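Ernadness issue 4 is printed. A few people asked how I make it at home, so I'm writing it down in one thread. It's long. Mute me if you don't care about paper.

Basics first. It's a folded zine, half letter size, black and white, stapled in the middle. I print 100 copies. Short stories, a puzzle page, and whatever Tshepo Nkuna draws for the cover.

I write everything in a normal word processor. The layout happens in an old program I got with a scanner years ago. It only does text boxes and picture boxes. I don't need it to do more.

Page count has to divide by four. Every sheet folded in half gives you four pages. If a story runs long I cut the story. In issue 2 I tried adding a loose half sheet and it fell out of everybody's copy.

Margins: leave more than you think on the fold side. My first issue had words disappearing into the fold and you had to bend it flat to read them.

Font size is 10 for stories and 8 for the credits. I tried 9 for the stories to save a sheet. My mother told me she couldn't read it and she was right.

Make a dummy before you lay anything out. Take scrap paper, fold it, number the pages with a pencil, unfold it. Now you know which page sits next to which on the flat sheet. I still do this every single issue and I still get confused around the middle.

The printer is a used laser printer from Arent, the office surplus place out past the bus depot. The counter said 3,001 pages when I brought it home. It does duplex but badly, so I turn the stack over by hand.

About turning the stack by hand: draw an arrow on the top sheet and print one test copy. Check that the back isn't upside down. Then print ten. Check again. Then do the rest. I lost most of a pack of paper on issue 1 from skipping the test.

Paper for the insides is Skasia, the off-white one. It's cheap and it doesn't curl much. The bright white version looks fine under a lamp and hard on the eyes in daylight, so I stopped buying it.

Cover paper is heavier. My printer takes it only through the front slot, one sheet at a time. I put on a radio show and feed it. It takes most of an evening.

Photos are the part I get asked about the most. Laser printers are bad at light gray. Anything close to white either vanishes or turns into dots. Anything close to black fills in and goes shiny.

So I look at two things before a photo goes in the layout. Is there a real black in it, and how much of it is so pale that the printer will leave it as bare paper. 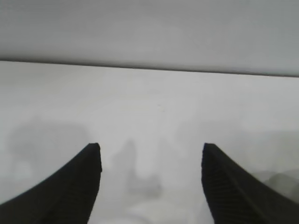

Black on both sides, washed out beyond.

For pale areas I pull the light end down until there's a bit of tone there. Don't overdo it. If the whole thing goes muddy, start again from the original file, not from the muddy one.

If a bright part has nothing left in it, there's nothing to pull down. You get flat gray in place of flat white. I leave those alone and let the paper show.

For dark areas I lift the black a little so it comes out as a very dark gray. On my printer that keeps large black shapes from banding. Yours will be different. Print a strip of grays and look at it next to a window.

Then there's the halftone setting. Mine has a coarse one and a fine one. Coarse looks like a newspaper and hides a lot. Fine looks better on screen and worse in the hand. I use coarse.

Line drawings are easy. Scan them as pure black and white at a high resolution and don't resize them afterward. Tshepo draws at the printed size, which saves me a lot of trouble.

Exception: the issue 3 cover was pencil. It looked great on the desk and came out like a smudge. We ended up inking over a tracing of it. I kept the pencil one.

Folding. Fold each copy as a whole, all sheets together, and press the crease with something hard. I use the back of a spoon. A bone folder is nicer and I lost mine.

Let the folded copies sit under a heavy box overnight. If you staple right after folding they spring open and look like little tents.

The stapler is an Imai long-arm, borrowed. Two staples, each a couple of inches in from the ends. Open the copy, lay it cover side up, staple down through the crease. Check the inside now and then to see the legs are closing flat.

If a staple goes in crooked, pull it out and put the new one in the same holes. A copy with four extra holes in the spine looks terrible. Those go in the pile for friends.

Trimming. I don't trim. The inside pages stick out past the cover a tiny bit at the open edge. Someone with a good cutter could fix that. I've tried with a knife and a ruler and made it worse.

Losses for this issue: 17 copies. Most were from one jam where the stack went in slightly turned and the stories printed at a slant. I noticed late. I reprinted them the next evening.

I used to price by adding up paper, toner and staples and doubling it. Toner was always a guess. Now I charge the same as a cup of coffee at the place downstairs and don't think about it.

Mailing: plain envelopes, no padding, a piece of cereal box cut to size behind the zine. One came back bent last October and that was addressed wrong anyway.

Proofreading should have been near the top of this thread. Print one full copy and give it to someone who hasn't read any of it. Takumi Kawaguchi does mine. He found a character who changed names halfway down page 11.

I had read that story so many times I could recite it, with both names.

Also check the page numbers by hand. My program won't do it for me, and issue 2 has two page 14s. People wrote in about it. One person liked it.

Questions I got while posting this. Inkjet? You can, but the pages smear if you fold them soon after printing. Give it a day. Copy shop? Fine, and faster, and you'll want to bring your own paper and ask first.

Color? No. I'd have to redo everything above and I like how it looks now.

Issue 5 is open for stories. Under 900 words, any subject, paste it in the message and don't attach a file. The deadline is whenever the puzzle page is done, and I haven't started the puzzle page.

Copies of 4 go in the mail as I get envelopes addressed. If you moved since the last one, send me the new address.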